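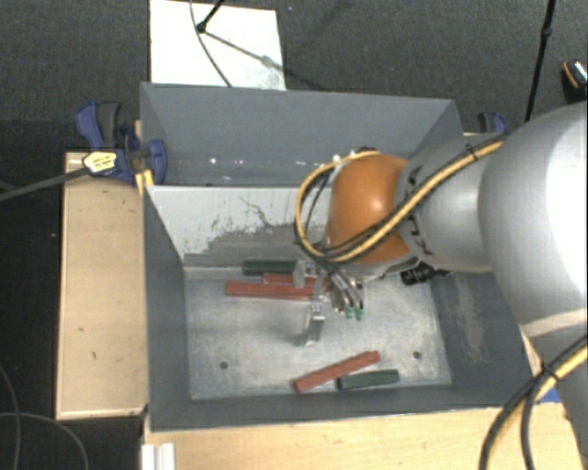
Appel à participants — couples mixtes, mariage religieux et/ou civil

On cherche encore des couples pour le recueil. Vite, si possible, on boucle les entretiens avant l'été et il reste des trous.

Le projet : un recueil de témoignages sur les mariages entre deux cultures, deux religions, ou une religion et aucune. Porté par l'association Skivier, avec Sadia Jafri (entretiens) et Orhun Çetinkaya (transcription, mise en page, tout le reste). Titre pas encore décidé. Tirage prévu 628 exemplaires, plus une version à lire en ligne.

Qui peut participer
- couples mariés, fiancés, ou séparés si les deux sont d'accord pour parler
- au moins une cérémonie religieuse ou traditionelle, faite ou en préparation : nikah, messe, houppa, henné, bénédiction à la maison, peu importe la forme
- être deux à l'entretien. On peut vous voir séparément, mais il nous faut les deux voix
- français, anglais, turc ou ourdou. Autre langue : écrivez quand même, on verra

Pas besoin d'être pratiquant. Pas besoin d'avoir une « belle histoire » non plus. Les beaux-parents qui ne sont pas venus, le contrat signé sur un coin de table, la dot discutée pendant trois heures au téléphone, ça nous intéresse autant que la robe.

On manque surtout de :
- couples mariés depuis longtemps (avant 2000 ce serait parfait)
- hommes convertis avant le mariage
- couples qui ont fait deux cérémonies dans deux pays
- couples où personne ne s'est converti et où la question revient à chaque fête

Concrètement
Un premier appel, vingt minutes, pour faire connaissance. Puis un entretien enregistré, deux heures grand maximum, chez vous ou dans la salle Maes à Hilmont, bureau 206, deuxième étage. Les enfants peuvent venir, il y a un coin avec des feutres. Ensuite on vous envoie le texte, vous relisez, vous coupez ce que vous voulez. Prénoms changés sur demande. Rien ne part chez l'imprimeur sans votre accord écrit — à tous les deux.

Photos de mariage bienvenues mais pas obligatoires. Envoyez des copies, gardez les originaux !! On a eu une frayeur en avril avec un album de famille, on ne recommence pas.

Dédommagement
Pas de salaire, désolés. Trajet remboursé sur justificatif, repas offert si l'entretien tombe à midi, et 4 exemplaires du livre par couple.

Pour s'inscrire
Un mail à Sadia via le formulaire du site, objet « recueil ». Nous dire : vos prénoms, l'année du mariage, quelle(s) cérémonie(s), vos disponibilités. Trois lignes suffisent, pas de lettre de motivation svp. Si vous préférez un message vocal, demandez le numéro d'Orhun, il rappelle le soir.

Déjà inscrits et sans nouvelle : relancez-nous, une partie des messages est passé dans les indésirables.

Aussi : on cherche quelqu'un pour relire les passages en ourdou, quelques heures, à distance. Même contact.

Sadia et Orhun, le 18 juin 2024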